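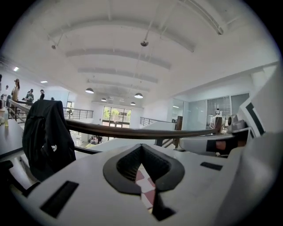

Session 2: What a Pair of Hand-Held Grippers Costs You
Planning for Equipment, notes by Adanech Chala
Handed out 16 April 2022

Last time we talked about the big purchases, the arms and their stands, and I promised we would come down to the smaller gear, where I think most first budgets go wrong. People get a price for the device, write it on line one, and go home happy. Then September comes and they need spare fingers, a second charger and a table to work on, and there is no line for any of it!

Take the Godoy plan, which Uriel Domínguez was kind enough to let us pick apart. He asked for two grippers so that one person could work with both hands. The quote from Ulico came to $1,046 for the pair, and he set aside $200 for wear parts. So far so good. But he had nothing down for printed markers, storage or the hours of the person holding the tools — and those hours, my friends, will outgrow everything else on the page.

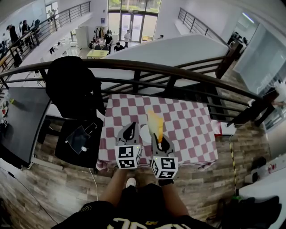

Fig. 1. Two-handed work with soft goods at a cloth-covered table.

Notice how little furniture a job like this calls for. A table, a cloth, a chair nearby. Please do put these on your list anyway, even if you plan to borrow them, and write "borrowed" in the cost column so the next reader knows you thought of it. The same goes for the things being picked up. Soft items get grubby and stretched, and the Cledby group went through 19 cloths before they gave them a line of their own.

For next time, bring a one-page budget for a two-gripper setup. Use the Uno sheet if you have it, or plain paper if you don't. Mark each line as bought once, bought again or paid by the hour. Uriel will stay after class to look over drafts, and I'll have the blank forms at the front desk.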